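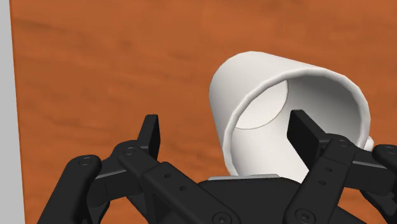 Notebook: simulation bench, April
Entered by Hanna Żak. Read and initialed: Shanti Chaturvedi
4 min read

Search this notebook

Mug task, sideways start pose. Writing down the rules we are going to hold ourselves to before anyone runs the next batch. The last batch cannot be compared with the one before it, and the fault is in our paperwork. The controller was the same in both.

Background for Shanti, who was at Skomow when most of this came up. The task as written in the Wernholm protocol says "grasp the mug and lift it clear of the table." It says nothing about the mug's starting attitude, which part of the mug counts as a legal contact, or when an attempt begins. Upright mugs hide all three gaps. A mug on its side does not. With the mouth turned toward the gripper and one finger across the opening, the policy can pinch the wall with one pad inside, try to span the body, or go for the handle. We scored all of these as "grasp" in the first batch. In the second, Eskildsen's script dropped anything with a pad past the rim. 1,419 attempts in the first log, 493 in the second, and no honest way to put them in one table.

Rules as of this entry:

Start pose. Every attempt records the mug's attitude as upright, on side, or inverted, plus the heading of the mouth relative to the gripper. "Random" is not a pose. If the sampler picks it, the sampler writes down what it picked.

Settling. The mug must be at rest before the clock starts. At rest means linear and angular speed both under the threshold in the config file, held for 18 consecutive steps. A mug on its side can keep rocking until the handle finds the table, and the old rule (wait a fixed time, then go) let some of those through.

Contact classes. Outer wall, rim, inner wall, handle, base. Logged per pad, at first contact and again at lift. No class is illegal by default. If a customer bans inner wall contact for hygiene reasons, we filter afterward and keep the raw record. Somura will want this filter, so it gets a named switch and not a local edit.

Overlap is not contact. I want this one in writing. A wrist view with a pad drawn over the mouth of the mug says nothing certain about depth. The pad may be above the opening, inside it, or touching. Contact is taken from the physics contact list only. Stills may be attached to a record for orientation, but they do not decide a class. I marked two attempts as "inner wall" from stills last month and the contact list had no entry for either. Both corrected, old values struck through and left legible.

Collision shapes. The mug on screen and the mug in the solver are separate shapes. Even the visible one shows straight segments around its curves if you look at the outline. The solver shape has to be hollow for this task. A convex hull closes the mouth, and then a finger that should enter it gets pushed off something you cannot see. Check the collision view once per asset version and write the asset version in the header. Do not assume that a shape that works for upright grasps has a cavity. Ours did not until the last update.

Table. Friction value and texture name both go in the header. The wood texture has no effect on the physics but it does on the vision side -- the dark grain marks have been a nuisance to the segmenter before. Keep the texture fixed within a batch unless texture is the variable.

Stops. An attempt ends at lift, at timeout, or when the force on either pad goes over the limit. A force stop is a failure even if the mug is off the table. We have been generous about this in the past. A stop we would not accept on the real cell should not pass in simulation.

Retries. One attempt, one record. If the gripper closes, misses, opens and closes again, that is a single attempt with two closures, and the closure count goes in its own column. Wernholm allows retries without saying how to report them, so our reports state it at the top.

Seeds. Saved with the record. A run without its seed may be used for debugging and for nothing else.

Open items:

-- Threshold for "lifted clear" is still measured at the mug's origin. For a mug on its side that point is not where you would expect. Proposal: use the lowest point of the mesh. Shanti to check the cost.

-- Handle contact by the outer links, not the pads. No class for it at present. I am logging it as "other" with a note.

-- Old batches: relabel or retire? About half of the first one has no contact list saved. My vote is to retire that half and rerun from seeds where we have them.

-- Eskildsen's script needs the filter moved out before the next run. Until then, do not use it for scoring.

Added later, S.C.: agree on all of it except settling. 18 steps depends on step size. State it as a time and let the config convert. Will rerun four of the side poses at the smaller step and paste the results on the next page.

H.Ż.: fine, changed in the config. Rule text above left as first written.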